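Project report - artificial plants for the Stavamside entrance hall
Kaiwen Wan, second year, Interior Materials module

1. Why plants

The brief from Stavamside was for greenery in the entrance hall that needs no watering and no daylight. The hall has one north window and a heater over the door, so real plants die in there. Budget 385 pounds for everything incl. pots. I had until the end of April, minus the week I was ill.

Looked at two suppliers. Joler sell ready made arrangements, nice but dear, one large pot would of eaten half the money. Plultent sell stems and leaf sprigs separately and you put them together yourself. Went with Plultent. Delivery was late but all there.

2. Method

Three questions: which stem length suits the hall, how dense should the leaves be, and does the thing still look ok after handling. The last one matters because the hall is narrow and people brush past with bags and coats.

Stems in two lengths, 500 mm and 1000 mm. The long ones looked good in the catalogue but lean a lot once the top is full. Short ones stay put. Tried wiring two long stems together, worked but the join shows from the stairs so dropped it.

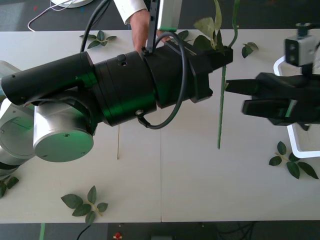
Leaf density was harder to judge than I expected. Sparse plants look cheap close up, full ones look like a hedge from the door. My rule in the end was to build each plant too thin, stand back, then add. You need the spare sprigs within reach for that, scattered over the tabletop and not still in the bag, otherwise you stop adding too early out of lazyness. A white table helps as well, green bits show up straight away against it. I judged every stem upright, as laying it flat makes the leaves bunch to one side and you get a false idea of the shape. All the leaves at the top with a long bare stem under them suits a deep pot only, in a shallow one it looks like a feather duster.

3. Handling test

Each finished plant was brushed past 20 times with a coat sleeve, then checked for dropped leaves and bent stems. Sparse ones lost nothing. Full ones lost sprigs, nearly always from the top where I had pushed in extras at the end. A dab of glue in the socket fixed it - should have done this from the start. Didn't retest the 1000 mm stems after glueing, ran out of time.

4. Result

Short stems, medium density, glued tops, in the grey Le Roux pots the hall already had. Gravel in the bottom for weight. Came in under budget as no new pots were needed.

5. What I would change

Order the glue with the stems. Take photos in the hall itself, the light in there is much yellower than the workroom and two of the greens look brown. Also dust - no plan for cleaning yet, a soft brush probably. To discuss with Stavamside at handover.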